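The bench is not your filing cabinet

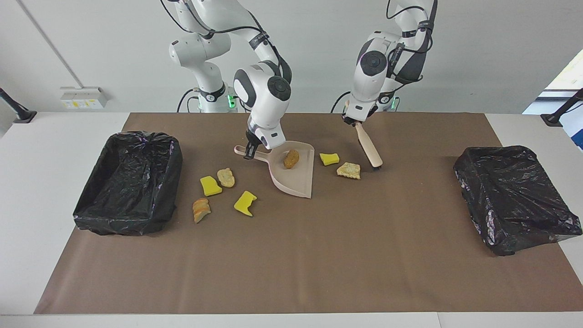 Brown paper down, pink dustpan out. Bits of bread and sponge still to go.

I grew up in a house where you wiped the bench before you sat down to eat. Not after. Mum would have the chops on the plates, steam coming off the peas, and she'd still be chasing a bit of onion skin into her palm while the rest of us hovered with our forks. I thought it was madness. I am now forty-six and I do exactly the same thing, and I've come to believe it's the only piece of housekeeping worth having an argument over.

So let's have the argument!

My position is that a household needs one clear flat surface, and it needs to be cleared every single day. It can be the kitchen bench, the dining table, a card table in the laundry, I really don't mind. The rest of the place can go to the dogs (mine often does, and the dog is part of it). But one surface gets put back to nothing before bed.

I wrote a couple of paragraphs along these lines last November and got more mail than I've had for anything else, including the column about cyclists. Quite a bit of it was cross. A reader signing off as Tired in Clallov told me that only a person with no children could come up with such a rule. I have two, and one of them went through a stage of eating nothing but rice crackers, which as any parent knows don't get eaten so much as detonated. I sympathise. But I'd argue that the crackers are the whole case for doing it. Leave them overnight and by breakfast they've been joined by a school note, a sock and half a banana, and now it's a job. Jobs get put off till the weekend.

The letter I enjoyed most came from Nassoro Kinyua, who ran the kitchen at a boarding house in Vass for 16 years and has firmer views than I do. He covers his table in brown paper before he starts any messy prep, sweeps the big bits off with a hand brush, and then folds the whole sheet in on itself and bins it. He wrote that he doesn't trust anyone who wipes crumbs with a wet cloth, as all they're doing is "making paste". I read that out at home and there was a guilty silence from the sink end of the room.

I've since become a paper person myself. A roll from the hardware shop lasts ages, and I get a silly amount of pleasure from tearing off a fresh length. My sister reckons it's wasteful and uses an old oilcloth instead, shaken off the back step for the magpies. Fair enough, though she's also the one who complains about the magpies.

There's a serious version of the other side, and I don't want to skip past it. Plenty of people find all this tidiness a bit joyless. They say a table with stuff on it is a table where things are happening: the jigsaw, the sewing machine, the seedlings in egg cartons. My friend's place in Hiltodholm is like that. You shift a pile to put your tea down and find something interesting underneath it, and I have never once had a bad afternoon there. I've also never once been fed there, and I do wonder if the two are connected.

Where I get properly grumpy is the idea that you can buy your way out of it. Last month I walked through the Kuvitz homewares place out on the highway and there was an entire aisle of trays. Trays to put your clutter on, so that it's now clutter on a tray! There were little baskets for your mail and a bamboo thing for holding remote controls, and the tag on one organiser wanted $842 for what I would call a shelf. You could buy a second-hand table for that and have change for the chops.

A dustpan costs four bucks. Get an ugly one in a bright colour, so you can find it, and hang it where you'll see it instead of under the sink behind the silver polish. I keep a decent bin within reach too, because I know myself, and if I have to cross the room with a handful of crumbs then a third of them are going on the floor.

My kids think I'm a crank about it, by the way. The elder one has moved out, and when I visited her share house the other week the lounge was a disgrace and there was a bike in the bath. The kitchen table, though, was bare. She'd wiped it before I came in and she saw me notice, and neither of us said a word about it. We had toast.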